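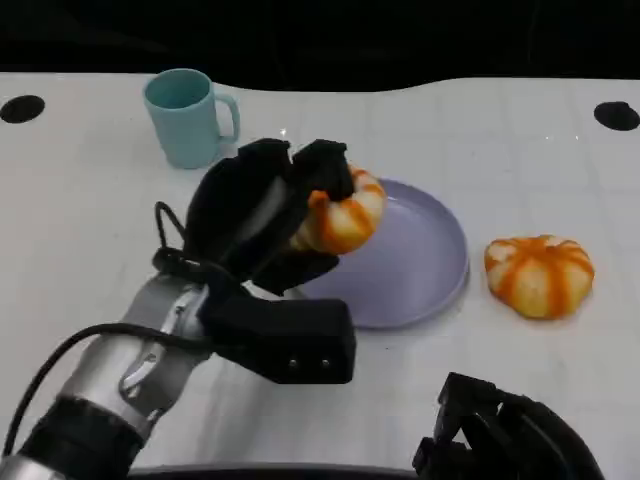

Falelura Tabletop Handling Kit

Falelura is a two-arm workstation kit for labs and integrators working on handling of soft, irregular objects. It ships as a matched set: two arms, two end effectors, a head camera, wrist cameras and the Clultero control software. The customer supplies the table and the host computer.

Who it is for

Most gripper demonstrations use blocks and cans. Soft goods are harder. They change shape under load, hide their own contact points and seldom come back to the same outline twice. Falelura is set up for this class of work: picking up a squeezable item, carrying it a short distance, setting it on a plate or in a tray, and letting go without dragging it.

End effectors

Each arm takes a multi-finger hand or a Mikuš two-finger gripper on the same wrist flange. Changing over takes four screws and one connector, and the software reads the tool type at startup. Grip force is set per finger in the task file. The default limit is low and should be left alone until the object set has been tested.

Wrist view

The wrist camera is mounted to keep the fingertips and the contact area in view during the last part of the approach, where the head camera is often blocked by the hand itself.

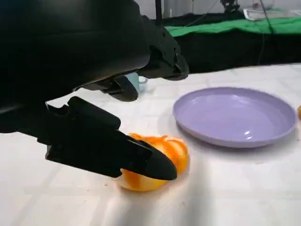
Wrist and head streams are recorded at a common rate and stamped by the same clock. Joint position, commanded force and measured motor current go into the same log. One log file is written per attempt, including failed attempts, and files can be replayed in Clultero without the arms powered.

Work surface

A matte white or light gray top is recommended. Glossy plates give highlights that move with the lamp, so fix the lighting before calibration and repeat calibration if a lamp is moved.

In the box

2 arms with base clamps
2 multi-finger hands
2 Mikuš grippers
Head camera and mast
Wrist cameras with brackets
Power supply, emergency stop, cable set
Clultero license, single site

Storage for 1000 logged attempts is included on the supplied drive. Larger drives are quoted separately.

Service and ordering

Kits are assembled and tested at Vokdale before shipping. Spare finger pads and wrist cables are held in stock — other parts are made to order. The next production batch ships in July. For quotes and integration questions, contact Shayne Tapsell, applications desk, Vokdale.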